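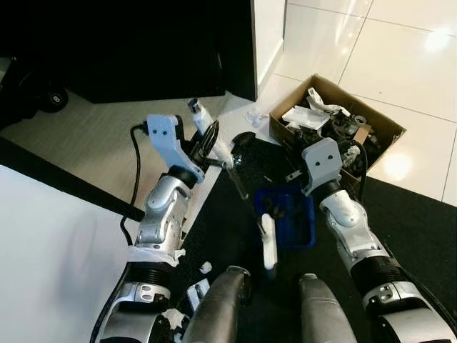
*Fig. 1. Bin-clearing exercise, seen from the head camera. The left gripper holds a long white part; the right gripper is at the near edge of the box.*

## Unit 4: Comparing grippers and camera views on a two-arm platform

Read this handout before the lab session. It covers the terms used in the trial sheets, the comparison between the Hostik and Zundberg finger sets, and the use of head and wrist cameras during reaching into a box. The controller notes at the end apply to both finger sets.

### 4.1 The task

The exercise is mixed-part clearing. The source is an open cardboard box containing parts of different shape, stiffness and surface. Parts are taken out one at a time and put down in a marked area. No part model is given to the controller in advance. The operator selects the grasp by teleoperation, and the controller limits force and speed.

Mixed-part clearing is harder than picking from a tray for these reasons:

- Parts overlap, so the first contact is often with something other than the target.
- Box walls bend. A finger that presses on a wall gets a contact signal much like that from a soft part.
- Flat items lie against the wall and offer no side to close on.
- The working depth changes as parts come out.

A grasp that does well on single parts can do badly in the box. Both conditions are tested in this unit and the results are kept in separate columns.

### 4.2 Terms

**Approach angle.** The angle between the finger axis and the floor normal at first contact. An approach along the normal is recorded as zero.

**Closure.** The state in which both fingers are in contact with the part and the force reading has stopped rising. Closure on a wall or on two parts together is recorded as a false closure.

**Retained grasp.** A grasp in which the part stays between the fingers from lift to release. A part that turns in the fingers but does not fall is retained, and the rotation is noted in the remarks.

**Regrasp.** Any opening and second closure on the same part before it leaves the box. A grasp with a regrasp still counts as one trial.

### 4.3 The two finger sets

Both sets mount to the same bracket. Changing from one to the other takes 4 screws per gripper and a new zero for the finger position. Skipping the zero shifts the closing point and spoils the comparison, and this is the most common fault in the trial sheets from past terms.

| Property | Hostik set | Zundberg set |
|---|---|---|
| Finger profile | Narrow, straight | Wide, slightly curved |
| Contact surface | Hard, fine texture | Soft pad |
| Long round parts | Good if held near the center of mass | Good over most of the length |
| Thin sheets | Fair | Poor |
| Entry between parts | Good | Poor when tightly packed |

The ratings in the table are starting expectations, to be confirmed or corrected with your own trials. Do not copy them into the report as results.

Long parts need a separate remark. A part held away from its center of mass puts a turning load on the contact surfaces. With hard fingers the part tends to rotate in one step once the friction limit is passed. With soft pads it creeps. Both effects are stronger when the forearm is accelerating, so the transfer should be made at constant speed where possible. Record where along its length the part was held: near end, middle or far end.

Total grasps recorded in the reference set were 735, of which 625 were retained. This gives a retention of 85.0 percent over both finger sets and all part types. The figure does not separate single parts from parts in the box, and cannot be used to rank the finger sets. It serves only as a check that your own totals are plausible.

### 4.4 Camera views

Two kinds of view are used, a head view and a wrist view. They fail in different ways.

The head view shows both arms and the work area together. It is the better view for planning the approach, for keeping the arms apart, and for seeing where a released part has come to rest. Its weakness is depth inside the box. The near wall hides the lower layer, and the gripper hides the target in the last part of the approach.

The wrist view moves with the gripper. It is useful close to the part, where the head view is blocked. Its orientation changes with every wrist rotation, and an operator who has been looking at it through a large rotation often gives the next command in the wrong direction. The gripper itself also takes up part of the image, and bright ceiling lights can drive the exposure down until the finger surfaces lose all detail. 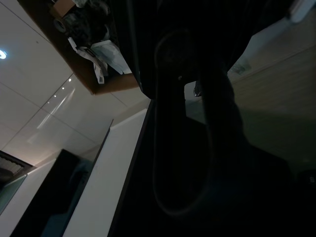
For this reason the sheets ask for the view in use at the moment of closure, and for whether the contact point was visible in it. Three entries are allowed: *visible*, *partly visible* and *hidden*. If the operator switched views during the approach, write both in order, for example "head, wrist".

Exposure should be locked before the first trial of a block. Set it with the gripper pointing into the box. An exposure set on the ceiling or on a white wall will be too short for dark parts. If the lock is lost after a restart, mark the block and repeat it.

### 4.5 Controller settings

The Duan controller is used for all graded trials. The older Padness controller may be used for practice, but its force reading is filtered more heavily and closure shows up late. Results from the two must not be pooled.

1. Load the profile for the mounted finger set.
2. Zero the finger position with the fingers open and clear of all objects.
3. Set the closing force to level 4. Use level 5 only for the repeat block with long parts.
4. Check that the cable at the gripper has slack through the full wrist range.
5. Move both arms to the ready pose and start the log.

The force levels are controller steps without a physical unit. Do not convert them.

### 4.6 Trial sheet

One line per grasp. Columns: finger set, arm, part type, condition (single or box), approach angle, view at closure, contact point, result, remarks. Failed grasps get a line too, with the cause in the remarks if it is known. "Slipped" is acceptable as a remark. "Bad grasp" is not.

For the report, give retention separately for each finger set and condition, and give false closures as their own row. Discuss at least one case where the choice of view changed the approach. Sheets are due in June with the report, in the original file format and with the controller log attached.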